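Drandberg Two-Arm Demonstration Recording Set

Product overview

The Drandberg set is a complete recording station for organizations that collect demonstrations of household work for learning systems. It consists of two follower arms with two-finger grippers, two hand-held leader arms, a head camera, a small camera at each wrist, a recording computer, and the Clider session software. The set is sold, leased, and serviced by Bondarchuk from its offices in Prorkville.

The set was designed for use in furnished rooms. Laboratory benches offer steady light and a plain background, and a policy trained on bench recordings alone tends to perform poorly in an ordinary apartment. Windows are a common source of difficulty. Daylight changes during a session, fabric moves, and the outdoor view enters the camera image whenever a curtain is parted. The cameras supplied with the set therefore record with exposure values stored for every image, so that a training team can sort or weight episodes by lighting condition.
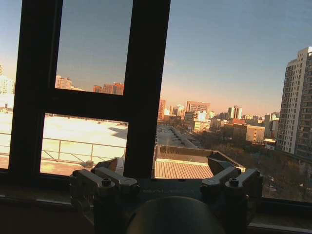
Wrist camera view past the gripper fingers, window task, clear sky and snow on the roof outside.

Wrist cameras

Each wrist camera is fixed behind the gripper and keeps both fingers in view at the lower part of the image. The bracket is keyed and can be fitted in one position only. After a finger change, the operator runs the alignment check in Clider, which compares the new finger outline with the stored one and reports any shift before recording is allowed to begin.

Exposure may be set to automatic, held, or stepped. Bondarchuk recommends the held setting for curtain and blind tasks. Under the automatic setting, a gripper moving from dark fabric to open glass will cause the image to brighten and darken within a single episode, and the resulting footage is harder to use. The stepped setting is intended for teams that wish to record the same motion at several brightness levels.

Head camera

The head camera is mounted above and between the two arms and supplies the wide view in which both grippers can be followed at once. Its tilt is adjusted by hand and locked with a lever. The tilt reading is written to the session file at the start of each episode.

Recording procedure

An episode begins when the operator presses the left pedal and ends when the operator presses the right pedal. Joint positions, gripper opening, and all camera streams are stored against a single clock at 30 readings per second. The operator then marks the episode as complete, partial, or discarded. Partial episodes are kept by default -- many customers use them as examples of recovery -- and may be filtered out at export.

Task lists are prepared in Clider before the session. Each task carries a written instruction, a starting condition, and an ending condition. A standard library of 69 household tasks is included with every set, among them opening and closing curtains, folding towels, loading a dish rack, and wiping a sill. Customers may edit these tasks or add their own.

The curtain tasks were prepared by Orysia Bilyk and Thirumalai Varghese of the data methods group. They call for both arms to start with open grippers in front of the fabric, one arm to each panel. Sheer fabric is listed separately from lined fabric in the library. The two handle differently under the fingers, and sheer fabric lets the outdoor background show through in the recordings.
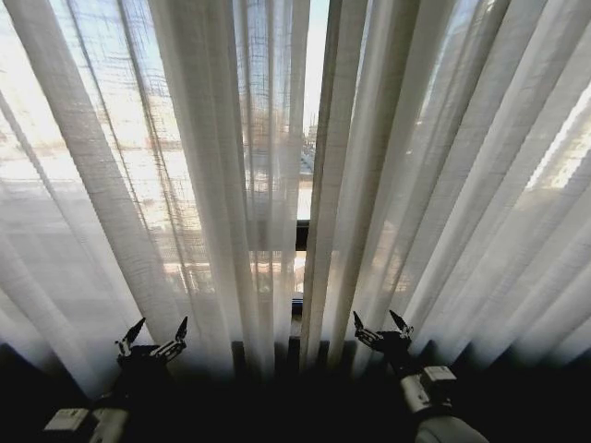 Can the set be used to record one-arm tasks?
Either arm may be parked from the session menu, and its readings are then left out of the exported episode.

Operator training

Bondarchuk provides a two-day course for new operators, given at the customer's site. The first day covers safe startup, the leader arms, and the emergency stop. The second day is spent recording, with review of each operator's episodes by the instructor. Courses are led by Khadija Younis or Vasylyna Mykhailiuk. Operators who have used only bench-mounted arms should expect an adjustment period when working close to glass, and the course includes practice at reduced speed for this purpose.

Specifications

Follower arms: two, six joints each, with two-finger gripper
Leader arms: two, with spring return
Cameras: one head, two wrist
Recording rate: 30 readings per second
Storage: around 2,000 episodes of typical household length
Weight of complete station with stand: 125 pounds
Stand: wheeled, with four locking casters
Export: joint data and video, by episode or by task

Room requirements

The floor must be level. The stand should be placed so that neither arm at full reach can strike glass, and a soft limit must be entered in Clider for any window task. Blind cords and curtain ties should be secured before power is applied. The station is intended for indoor use only and should not be left in direct sun when not in operation.

Ordering and lease terms

The set is available for purchase or for a lease of six or twelve months. Replacement fingers, wrist brackets, and pedals are stocked in Prorkville. Leases beginning in January include one finger replacement at no charge. Educational customers should state their status when requesting a quotation.

Requests for quotations and site visits should be addressed to Matvii Yurchenko, Equipment Sales, Bondarchuk, Prorkville. Please include the room dimensions, the number of operators to be trained, and a short list of the tasks to be recorded.

Page revised 24 August 2023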